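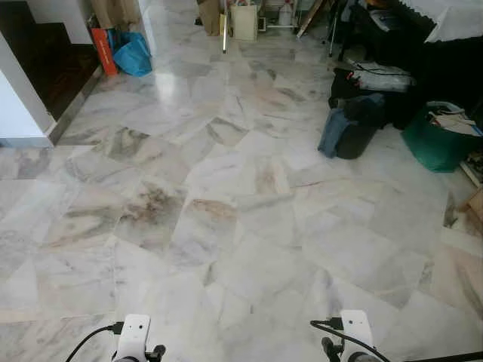
Marble tiles, laid on the diagonal, with the light on them.

Workshop > Notebooks > Sound > Nidcombe

September, written up by the sound bench

Second entry on the Nidcombe job, and I'm afraid it will be a long one, so put the kettle on. For anyone joining late, this is the six-part thriller Kowalchuk are making for streaming, and we have the dialogue tidy and the footsteps for the first two episodes.

Started at half past eight with the dinner argument in episode one, which is lovely to watch and a perfect horror to clean. The two leads talk over each other all the way through (quite right too, it's how people row) and every time one of them turns away the clip mic rubs on a collar. I tried the usual filter, didn't care for it, took it off again and went through by hand. 136 little repairs by lunch! I've kept the original underneath on the muted track, so please don't flatten that session until the director has heard it.

One note for whoever does the premix: there's a hum at 800 Hz under the kitchen lines, quite faint, and it comes and goes between takes. I've notched it only where nobody is speaking. When I took it out under the voices the older actress lost something in her lower register, and her voice is half the reason to watch the thing, so I'd sooner live with the hum.

Afternoon was footsteps. Tried the brown brogues first and they sounded like a policeman. The soft-soled pair with a bit of felt under the heel were much nearer, and for the long walk in episode two I slowed right down and let each step ring before the next. Still not happy with the turn on the stairs. It wants more weight on the left foot, as he's meant to be carrying the suitcase by then, and I clean forgot.

Rang Virkwood late on about the music stems. They've sent the strings but not the piano, and the piano is the bit that clashes with the phone ringing, so the end of episode two is parked for now.

The Indelmont drive is nearly full again. Could somebody move the old panel show off it, please?

Tomorrow: stairs again, with a proper suitcase, then the rain on the car roof.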